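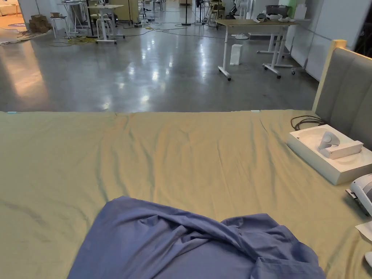

3.2 Bedding and sleepwear change

Figure 2. Bed with fitted sheet and a garment left on top.

Participants in the Monham survey were asked how often they changed three things: the fitted sheet, the pillowcases, and the clothes they slept in. Of the 200 households contacted, 164 returned a complete diary for July. The remaining diaries were either blank or covered less than two weeks and were left out of the analysis.

The median interval between fitted sheet changes was 11 days. Pillowcases were changed more often, with a median of 7 days, and in most homes the two were not washed together. Several respondents wrote in the margin that they owned only one fitted sheet in the right size for the bed, so the sheet had to be washed and dried on the same day. We did not ask about the number of sheets owned, and a later round of the diary should include it.

Sleepwear was harder to score. The diary form had one line per person per night, but many people wore the same item for sleeping and for the first hours of the morning, and some left it on the bed during the day and put it on again at night. We counted an item as changed only when it went into the wash. Under this rule, sleepwear lasted longer between washes in homes without a washing machine, even after we adjusted for household size. Items kept for daytime lounging were excluded if the respondent marked them as such — this affected few entries.

Room temperature was taken from the bedside logger described in Section 2.4. Nights above the warm threshold were followed by earlier sheet changes in the Balaskas apartments, where bedrooms face west and cool slowly. We found no such pattern in the Stuleo houses. The two sites also differ in laundry access. Balaskas has a shared laundry room on each floor, while most Stuleo residents carry their washing to another building, and our sample is too small to separate this from the effect of heat.

Fabric type was recorded from the care label where one could be read. Labels on fitted sheets were often faded or had been cut out, and in those cases the entry was coded as unknown. Because of the high share of unknown entries, we do not report wash intervals by fabric.

Self-reported intervals were compared with the laundry room tokens collected under the Brallunano scheme. Agreement was fair for sheets and poor for sleepwear, which is usually washed in mixed loads.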